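Bench notes, May 2023

Kettle on, radio off, and the big table finally clear enough to think at. I'm putting down everything about the brush rack job while it's still in my head, mostly for me but also for Tineke, who is taking over the finishing bench when I go away and will want to know why there are three different jars of wax on the shelf with my writing on them.

So, the rack. It came in from Brikamden with the rest of the writing desk things (the ink stone, the two water droppers, the box of seals that we're not to touch) and the job sheet only says "clean, check joints, rehang brushes". Lovely and short. I do like a short job sheet, but it leaves a lot of room for getting carried away and I have form in that department.

I began with the brushes off and laid out on a clean tea towel, in the order they came off the hooks. Please, whoever does this next, keep them in order! They all look like they'd be easy to tell apart and then you turn round to answer the phone and you're standing there with one in each hand. I've started tying a bit of coloured cotton round each shaft before it comes off the rail, and the same colour on its hook. Takes a minute. The cotton is in the blue tin.

Dusting first, dry, with the soft hake and the little vacuum held well away. All the dirt lives in the carving, as ever. The dragon (Ekrem says it's a dragon, I said it might be some other beast, we have agreed to put "animal head" on the form) has curls all over him and every curl had a plug of grey fluff in it. I used cocktail sticks with a twist of cotton wool on the end, barely damp, and went through 60 of them, which is the whole tub, so we need more. Don't buy the ones with the cellophane frills. I know they were cheaper.

Then the joints. I gripped each upright low down and tried it very gently for play. The left one is sound as a bell. The right one had a tiny bit of movement where it goes into the base, nothing alarming, more of a tick than a wobble. Ekrem thinks the old glue has simply dried out in there and would have me take it apart. I would rather leave it together if I can, so what I did was run a little warm hide glue in with a syringe and clamp it overnight with the padded cramps, very light pressure, cork on both faces. Next morning: no tick. I've asked him to try it himself with fresh hands, and he did, and made the face he makes, which I am taking as approval.
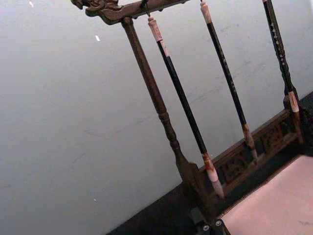 Wax next. I tried three on the underside of the base where it won't matter. The Vedell paste was far too shiny and it pooled in the low parts of the carving, so that one's out. The Direro is nicer, quite soft, buffs up slowly, a faint honey smell, but it leaves a pale bloom in tight corners if you don't get every scrap of it out again, and on a dark wood like this you'd see it from across the room. The third is the jar I mixed myself in November from beeswax and a bit of carnauba, and I'm sorry to be smug but it was the best of the lot. Thin, thin, thin, on a shaving brush, leave it 15 minutes by the timer, then off with the old shoe brush and finish with the cloth. Two coats on the posts. Only one on the rail, as I didn't want to fill in that rough texture along the top. I like it rough. It looks like it was meant, and smoothing it over would be a shame.

The turned post is a treat to polish, by the way. You can get a strip of cloth round the fat part and pull it back and forth like you're drying between your toes. Go easy at the rings though, they catch.

The hooks I left alone apart from a dry wipe. They're dark and I want them to stay dark. Ekrem asked about taking them back to bright metal and I said no quite quickly and then felt I should explain myself, so for the record: bright hooks against that wood would be all you'd ever look at. He's come round, or he's stopped arguing.

Brushes. I didn't wash the hair. The sheet doesn't ask for it, and I don't want to start on a job where you can lose a good point by being impatient. I checked for moth with the loupe and a torch (none that I could find) and gave the shafts a wipe with a barely damp cloth and a dry one straight after. On the black glossy one you have to chase your own fingerprints, so wear the nitrile gloves, the thin ones, not the gardening sort that somebody keeps putting in that drawer. On the two with the pale dots go along the shaft and don't rub across it. I don't know yet how those dots are done and until I do I'm treating them as if they could lift.

The orangey marbled bit above the white hair I was very taken with. I've no idea what it's made of and I'm not going to guess on the form. I've written "marbled ferrule, material not tested" and we can send it over to Şimşekoğlu if Brikamden want to pay for a proper answer. I suspect they won't.

Rehanging took longer than I thought it would. The loops on the ends are small and my hands are not. The trick is to hold the brush by the shaft, well above the hair, bring the loop up from underneath and let it drop on to the hook by its own weight. If you push, it swings, and if it swings the hair brushes the base panel, and then you've bent a tip and you're cross all afternoon. I did each one standing still with my elbows on the table. Tineke, you'll find it easier than I did, you've got about half the thumb.

Once they were up I left the whole thing on the grey side of the room away from the window. I'm still fond of how it looks over there, the dark wood against plain wall.

Time, for the invoice: four hours on the dust, more than I'd quoted, two on the waxing, one on the joint not counting the clamping. Materials next to nothing. Room was sitting at 22 degrees the whole time, which suited the wax nicely and me less so.

To do, in no sensible order:

More cocktail sticks. Plain!

Label my wax jar properly. At present it says "good one", which is no use to anybody but me.

Ask Tineke Hendriks to go over the carved panel at the bottom with the raking light. I think I got all the wax out of the low parts but I've been staring at it too long.

Find a box tall enough to send it back upright. The brushes must come off for travel and be rolled in the bamboo mat, hair free at the end, cotton tags left on. Tissue round the animal head, loosely, no tape anywhere near him.

Ring Brikamden about whether they want the seals box looked at as well, seeing as it's sitting here.

Wash the tea towel.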